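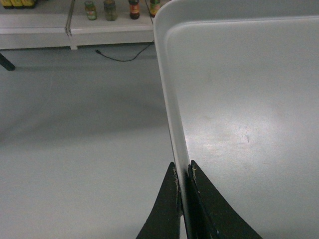 1/ Decluttering courses: what you pay for and what you get

I've now sat through the whole of the Zemunberg tidy home course, all 23 lessons of it, and a few people asked whether it's worth the money. Long thread. Short version is I doubt it.

2/ The course costs 45 quid if you catch it in the "sale". I have never seen it outside the sale. I looked in September and it was in the sale then too, with a clock counting down to midnight. At midnight the clock started again.

3/ Lesson one is a woman breathing. Lesson two is why we hold on to things, and it's mostly her mum's teapots. I quite liked the teapots. I'm not sure I needed to pay to hear about them.

4/ The big claim is that the average person loses 71 hours a year looking for stuff. I wrote in to ask where that came from. Got a reply thanking me for being on the journey. Wrote again. Same reply, different name at the bottom.

5/ I'm not saying people don't lose their keys. I lose mine all the time. But I'd like to know who was timed, and by whom, before it goes on a slide in big letters.

6/ Now the trays. Every one of these courses gets to trays sooner or later. The theory is that a pile of post on a table is mess, and the same pile of post in a tray is "a landing zone". It's the same post!! The gas bill is still in there.

7/ Ratree Chaiyaporn (who got me into this, so blame her) swears by it. She has one by the door and one by the kettle. I asked when she last emptied the one by the door and she changed the subject.

8/ To be fair to the tray people, a wide shallow one does have a point. Anything deep and you lose whatever went in first. I had a deep box for batteries once and ended up with a layer at the bottom I was scared to touch.
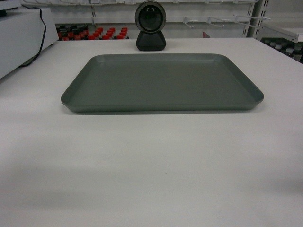

Tray with nothing in it. Give it a week.

9/ What the course won't tell you is how long any of it lasts. All the before and afters are taken on the same day. Show me the after in six months, with a dog and a wet coat in the hall, and then we can talk.

10/ Someone called Uthai Thaweesak left a review saying it changed his life. Fair enough, maybe it did. I checked and he's reviewed the Illerer one as well and that also changed his life, in nearly the same words.

11/ The Illerer one is cheaper, by the way, and as far as I can tell it's the same list of jobs in a different order. They start with the wardrobe and Zemunberg ends with it. Both tell you to hold up a jumper and ask how it makes you feel. Warm, mostly.

12/ Things I did keep doing, because I said I'd be fair. Opening the post standing up next to the recycling. Not buying storage until I've thrown something out. That's 2 tips and I'm fairly sure my nan gave me both of them for nothing.

13/ Several replies asking about the app that comes with it. It sends you a message at teatime saying "what can you let go of today?" I let go of the app.

14/ Kanokwan Kaewmanee asks if the refund is real. It says no questions asked, then there's a form with questions on it. I've filled it in. Will report back, but I'm not holding my breath.

15/ Also please stop sending me the folding video. I've seen the folding video. My T-shirts stood up on their ends for one evening and then I needed the one in the middle.

16/ Refund update: they've offered me a discount on the advanced course instead. I've written back to say no thanks and could I have the money please.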